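Halyna Stelmakh teaches robots to handle paper. She spends most of her shift at the Tanindale lab moving a pair of robot arms by remote control, one hand for each, while the software records every motion.

The current task uses string-tie envelopes. "People think the string is the hard part," she said. "For me it was picking the thing up. Paper bends away from you, and you can't feel it through the controls."

She learned on blocks, under Cauã Pacheco, who runs the sessions. He let her practice for 3 weeks before he kept any of her recordings. 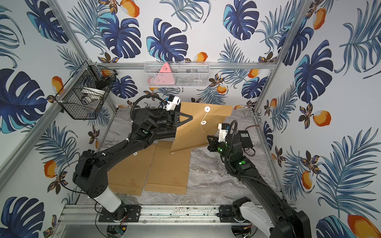
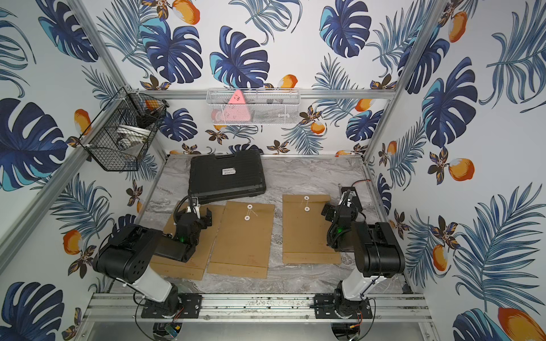 Ploller, Issue 55, page 3

The task now has 700 recordings, Pacheco said, and he throws out more than new operators expect. "If Halyna stops to think for five seconds, the robot learns to stop for five seconds. I'd sooner have her start over."

Stelmakh does not mind the repeats. What tires her is keeping both arms in mind at once. "My left hand wants to rest when the right one is working. Then the envelope sags."

Asked whether guiding the arms directly by hand would be easier, she said she had tried it. "It's good for one arm. With two, I was standing in my own way."

She starts again at 7 in the morning.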